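To: nurotberg-robotics-list
Subject: Re: [nurotberg] Open day at Lamano, anyone going?
Date: 05/04/2022

Earlier on the list, someone wrote:

> Has anybody signed up for the Lamano open day? I got the
> announcement (as did all 1,166 of us, I guess) but it doesn't say
> much beyond "table clearing with hand-held grippers." I saw the
> Vedari demo in December and it was mostly slides. Is it worth the
> drive? I have 44 miles each way and a car that hates hills.

Yes, go! I went to the first session and I'm still grinning. There were no slides at all. You walk in, there's a table with dishes on it, and people are already working.

What they're showing is the Ninh project, the one that collects grasps by hand first and leaves the arm for later. You hold the gripper yourself, close it on a dish, move the dish, let go, and the recording goes in the pile. They had 198 good ones logged from the bowls alone by the time my group came through, and the number was going up while we stood there.

The bowls were my favorite part. One finger goes inside, one outside, and you close on the wall. Sounds easy, right? Then you try it on polished steel, with all those lights bouncing around in the bottom, and start to wonder what a camera makes of it. 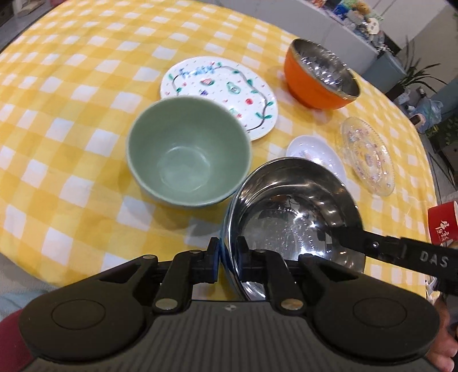
Fingers on either side of the steel bowl's wall, with the green bowl right up against it.

I asked why they didn't spread the dishes out more, and the answer was that real tables don't look like that, so they want some crowding. I liked that a lot. The see-through plate is there for the same reason (well, that and it makes everyone's depth data look terrible). The checked cloth shows right through it.

Visitors get 4 tries each. My first was awful, I came in much too low. By the third I had figured out that you tip your wrist before you get to the rim and then just go straight in. My last one felt great and I would happily have stayed for another hour of it, but there was a line behind me.

A few notes for anyone going to the next session:

1. Ask for the orange bowl. It's shiny metal on the inside and bright orange on the outside, so the two fingers are up against completely different-looking surfaces. There was a good long argument about whether that matters for training and I don't think either side won.

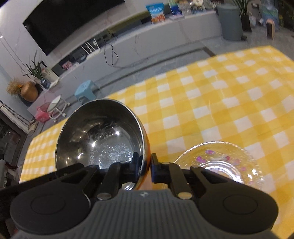
2. Wear short sleeves or roll them up. Mine kept getting near the linkage.

3. Bring questions about the fingertip pads. They love talking about the pads.

4. Park behind the building and come in by the side door. The front one sticks.

As for the hills, I can take two people from the Nurotberg side if you don't mind leaving early. Write me off list.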